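Workshop notebook, April
Hide glue trials, second batch

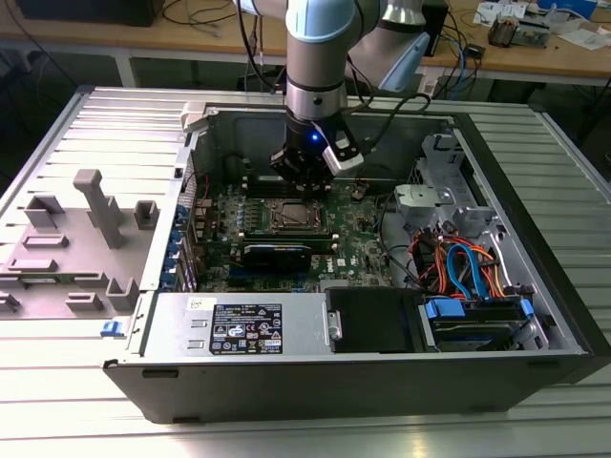
Carried on with the Terel glue this morning. The first batch went off too quickly for the long joints, so I wanted more open time without losing much strength. Kheri Kirui had soaked 200 g of the granules overnight in the same weight of cold water. By nine they had swollen evenly with no hard centres. Warmed the pot slowly in the water bath and held it at 60 degrees. Skimmed once.

Split the pot into three. First jar left plain. Second with a small addition of urea. Third with twice that. All beech test pieces, planed the same morning from the Pinheiro board, end grain sealed with wax so it doesn't confuse things.

Open time at the bench with the window shut:
Plain: gelled before I had the second clamp on.
Low urea: comfortable for two people, tight for one.
High urea: plenty of time, but runny. It ran down the side of the caul and I had to scrape it off the bench.

The low mix is the one I'd use on the chair rails. The high one might do for veneer, but I don't trust it in a damp room.

Clamps stay on until tomorrow. Guadalupe Chávez asked for the pieces to rest a full week before we break any, and she is right, we pulled the last lot too early and the numbers were all over the place. The best of them reached almost 800 newtons and its neighbour from the same strip let go at 224. I suspect a starved joint on that one, as the break was shiny on one side. Write the clamp pressure on each piece this time, in pencil, on the waxed end.

The Eltari hot plate overshoots if you turn it up from cold. Start at 3 on the dial and leave it alone. If the glue smells strong it has been too hot and should be thrown out.

Leftover low mix is in the fridge, middle shelf, lid marked with a blue cross. Use within the week.

Still to do: order more granules, find the smaller brush, cut spare strips from the other end of the board. Ask Kheri whether the soaking water was from the tap or filtered. I forgot to write it down last time as well.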